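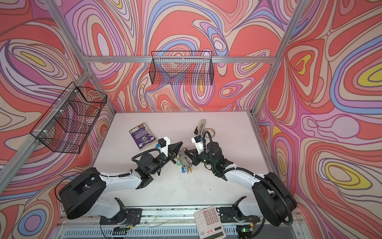
Call for participants: home water hardness and appliance scale survey

Grurlow is recruiting households for a study of limescale buildup in domestic kettles, coffee makers and water heaters. The study compares municipal supply and private wells in the Zomley area and will run from September through May. Enrollment is open until all places are filled.

Background

Hardness figures published by water suppliers are averages for a supply zone. They are taken at the treatment works or at fixed points on the main, and they do not describe what reaches a kitchen faucet at the end of a long branch line or in a building with its own storage tank. Private wells are usually tested when drilled and seldom afterward. The survey will collect repeated samples at the tap, together with a record of scale deposited on a standard steel coupon placed in the household kettle.

An earlier round covered 273 addresses, nearly all on municipal supply. The present round has 783 places, and we are giving priority to wells.

Who can take part

You may apply if you:
are 18 or older and live at the address year round
use an electric kettle with a removable lid at least once a day
have a kitchen cold tap fed directly from the main, a storage tank or a well
do not plan to move or replace the kettle before the end of May

Households with a softener may apply if the softener has a bypass valve and the occupant knows where it is. Reverse osmosis units under the sink are acceptable provided the kettle is filled from the untreated tap. Rental tenants do not need the landlord's permission, as no plumbing is altered.

We cannot accept restaurants, offices, guest houses or any address where the kettle is shared by more than one household.

What is involved

Participants receive a kit by mail containing sample bottles, a steel coupon on a wire hanger, a thermometer, a log sheet and prepaid return labels. Once a month you will:
run the cold tap for 2 minutes and fill one bottle to the shoulder, leaving no air gap under the cap
record the water temperature and the time of day
remove the coupon, let it dry overnight on a paper towel, and mail it back in the envelope marked with the same number as the bottle
hang the replacement coupon in the kettle

Do not descale the kettle during the study. If you descale it by mistake, note this on the log sheet and continue as normal. Samples should be taken before 9 a.m. where possible and mailed the same day. The monthly routine takes 23 minutes on average, most of it filling in the log.

The coupon is food-grade stainless steel. It may rattle while the water boils. Anyone with a nickel allergy should not enroll.

Compensation

Each household receives a gift card after the third and final returns, plus a printed report giving hardness, alkalinity, pH, iron and manganese for its own tap. Well owners also receive a nitrate result. The report is not a certificate of potability and should not be used in a property sale.

Data handling

Addresses are stored separately from results and deleted when the reports have been mailed. Published maps will show results by grid square, and squares with fewer than five households will be merged with a neighbor. You may withdraw at any time. Results already analyzed will be kept unless you ask for them to be removed.

How to apply

Request an application form from the Grurlow survey desk, stating your supply type and, if you have a well, its depth and the year it was drilled, if known. Woo-jin Sung handles enrollment for municipal addresses and Gobnait Nic Aodha for wells. Questions on sampling methods or analysis should be addressed to Tadhg Geraghty.

Applicants will hear from us within two weeks. Kits are sent out in the order forms are received.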